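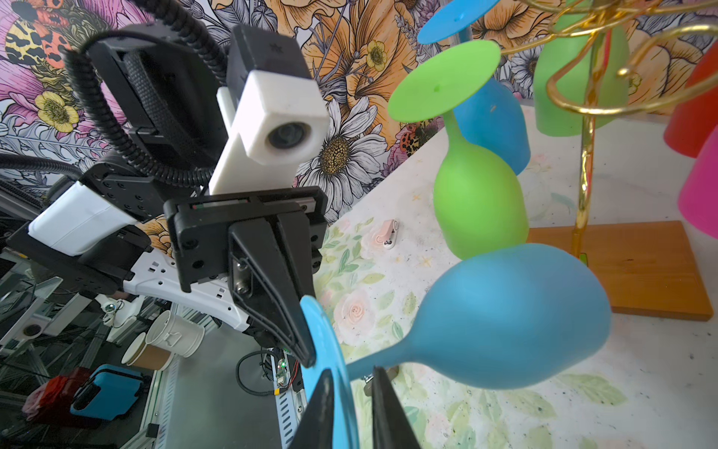 Haven Cottage: Spring Opening Safety Checklist, With Comments

Walked through in April by Chepkoech Rashidi, with Svyatoslav Sydorenko on the ladder jobs. Items are marked OK, FIX or WATCH. The comments are mine, and I apologize in advance to anybody who only wanted the marks. If you are opening up on your own, start at the road and work toward the water, and please write down what you find even when it seems too small to bother with.

OUTSIDE AND APPROACH

1. Driveway and path clear, no heaved stones: OK
Two flat stones near the gate had lifted over the winter and we tamped them back down. The path drains much better than it used to, and I'm so glad we spent that long muddy weekend on the gravel.

2. Front steps solid, no soft boards: FIX
The second step gives a little under the heel on the left side. I pushed a screwdriver into the end of the board and it went in farther than I would like. Svyatoslav has put a screw in each side for now, but the board wants replacing before the first family comes. Until then, keep to the right!

3. Handrails tight, both sides: OK
Give them a real shake, as if you were about to fall. The right-hand rail had a loose bolt last year and it has stayed snug.

4. Outdoor lights work, including the one over the woodpile: WATCH
The woodpile light came on, went off, and came on again when I closed the shed door. I suspect the fixture and not the bulb, which is new.

5. House number readable from the road: OK
We are 237, and the ambulance folks need to see it at night with leaves on the trees. I trimmed the lilac back a good bit, and I know some of you will be sad about that, but it will fill in.

HEAT, FUEL AND FIRE

6. Smoke alarms sound when tested, every bedroom and the hall: FIX
All of them sounded except the one in the bunk room, which gave a sort of sigh. New battery, same sigh. It is past its replacement date anyway, so I have taken it down and put the spare up in its place. We now need a new spare.

7. Carbon monoxide alarm tested, not blocked by furniture: OK
Somebody had slid the blanket chest in front of it. I slid the chest back under the window, where it looks nicer too.

8. Fire extinguisher needle in the green, pin in place, hung where you can reach it: OK
Kitchen and porch both good. The kitchen one hangs beside the door and not beside the stove, and I'd ask everyone to leave it there. You don't want to be reaching across a burning pan for it.

9. Chimney swept and flue opens fully: OK
Hartono came and did the sweep and left a slip in the blue folder. They found a bird's nest on the cap, an old one. The flue handle is stiff going up and easy coming down.

10. Space heaters: cords, plugs, tip-over switch: WATCH
The bunk room heater is rated at 900 watts and can share its circuit with the lamp, but please don't add a hair dryer to that arrangement. We tipped it on its side and it shut off as it should. The cord is fine along its length and a bit tired near the plug, so look at it again in the fall.

11. Gas grill hose and fittings, soapy water test: FIX
Bubbles at the regulator, just a few, and none once we had snugged it down by hand. I would still rather buy a new hose than think about it all summer. The tank is closed and the grill stays off until that is done, even for hot dogs, even if someone gives you a sorrowful look.

KITCHEN AND DINING

12. Outlets near the sink trip and reset: OK

13. Stove knobs turn off fully, burners light: OK
The back left is slow to catch. Hold the knob in for a slow count of five and it will go.

14. No cracked or chipped dishes in circulation: OK
I went through every plate and mug and retired three. Run a fingertip around each rim, gently, because you will feel a chip long before you see it. For the porch and the dock we are sticking to the plastic drinkware in the bright colors, and all of the real glass stays indoors with the good tablecloth. Bare feet and broken glass between deck boards is a combination I lived through once with my sister, and one time was plenty.

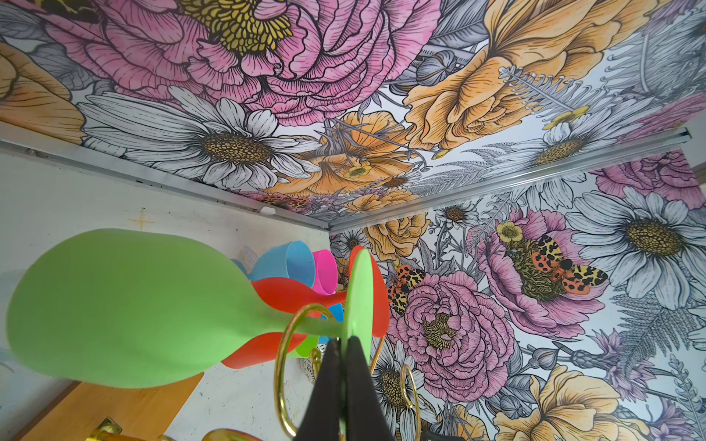
Green plastic wine glass at the gold rack, with a red one just beyond.

15. Racks and shelves steady, nothing heavy up high: FIX
The tall shelf by the pantry rocks if you lean on it. It needs a strap into the stud at the top, and there is one in the Arkari toolbox, under the tray. The big stockpot has moved to the floor of the pantry. I know it lived on the top shelf for years, and I know it was handy up there for the tall people.

16. Cleaning supplies behind the child latch: OK
The latch is fiddly in cold weather. Press down first, then pull.

WATER AND DOCK

17. Water heater set to a safe temperature, relief valve clear: OK
Meter on the line read 868 when we turned the supply on, and I've penciled it inside the closet door so that we can compare at closing. No drips at the valve, and the pan under the tank was dry as toast.

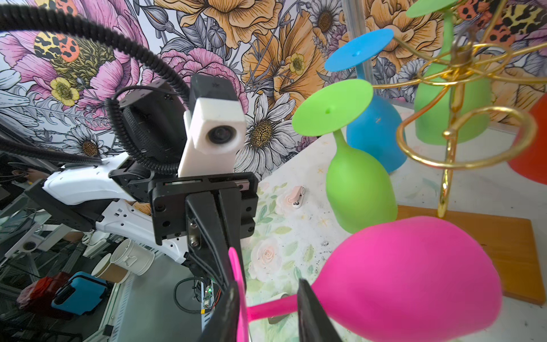
The well sample went off the same afternoon, and until the result comes back the rule is the usual one: bottled water for drinking, tap water for everything else. I've left a note on the faucet. Please leave the note up even if it curls.

18. Dock sections level, pins seated, no nail heads standing up: WATCH
Bruster set the sections and they look lovely and straight. The last one has some bounce to it. Svyatoslav walked the whole length with a hammer and knocked down every nail he met, then did it again in socks, which I thought was brave of him.

19. Ladder secure, rungs not slick: FIX
Bottom rung is green and slippery. Stiff brush, no bleach in the lake.

20. Life jackets: buckles close, straps sound, sizes marked: OK
The small yellow one has a torn strap and has gone home with me to be mended. Throw ring is on its hook with the line coiled.

STILL TO BUY
Step board, smoke alarm, grill hose, stiff brush, bulb for the woodpile light just in case. Put receipts in the blue folder, and initial the item when it's done.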